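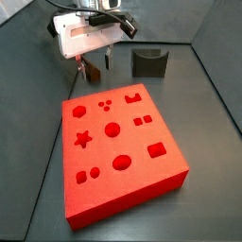
Posted in: Visits and Open Days, Automation

On 21 September 2023 I had the pleasure of attending the open day held by Lorente at its premises in Dalden. The invitation had been extended to members of our regional training network, and I attended in my capacity as a tutor on the evening course in workshop practice. The views given below are my own.

Visitors were received at ten and divided into groups of 11. Each group was assigned a guide for the morning. Ours was Yayra Antwi, who has worked in the manipulation laboratory for five years and who answered our questions with great patience, including several of mine that must have been put to her many times before.

The first part of the programme concerned packing and was given over to the Breso line. I shall not dwell on it, as a fuller account will appear in the network's own bulletin. The line was paused twice during our visit for adjustment, and we were therefore moved to the laboratory a little earlier than planned.

It was the laboratory that I had most wished to see. The task under study there is one that any parent will recognise: a shape is to be picked up and placed in the opening made for it. The board is a thick slab of red foam with recesses cut into its upper face, among them a star, an oval, a large circle and an arch. The arm works over a plain grey table with grey panels to the left, right and rear. A small brown block was standing close to the fingers of the gripper, and a dark grey arch lay a short way off, so near in colour to the panels that I had to look for it twice.

Ms Antwi explained that picking up a block is now a fairly settled matter. The difficulty lies in the last part of the movement, when the piece must be turned to the correct angle and lowered without catching the rim of the recess. A person does this largely by feel. The laboratory's planning software, known as Trustimix, must decide how far to turn the wrist before the piece goes down, and must judge when it would be wiser to lift away and begin again.

We were shown 20 attempts in succession. I did not keep a tally and would not wish to give a false one, but the square pieces appeared to me to cause less trouble than the star. On one occasion the arm set a piece down on the surface of the foam, withdrew, and returned to it from the other side, to some murmuring from our group.

A question was raised concerning employment, as it usually is at such events. The reply was measured. Ms Antwi stated that the work had no customer at present and that its purpose was to study how parts are fitted together. I should have welcomed a longer discussion of this point, but the next group was already at the door.

Luncheon was provided in the upper meeting room. The afternoon consisted of a talk on machine guarding, lasting roughly three quarters of an hour, which I would recommend to colleagues if it is offered again. The handout is clear and I have placed a copy in the staff room.

I understand that a further open day is intended for January. Places will be limited, and those wishing to attend should apply to Lorente directly. Sturdy shoes are required in the packing hall, and bags must be left at reception.

I am grateful to Ms Antwi and her colleagues for their courtesy throughout the day.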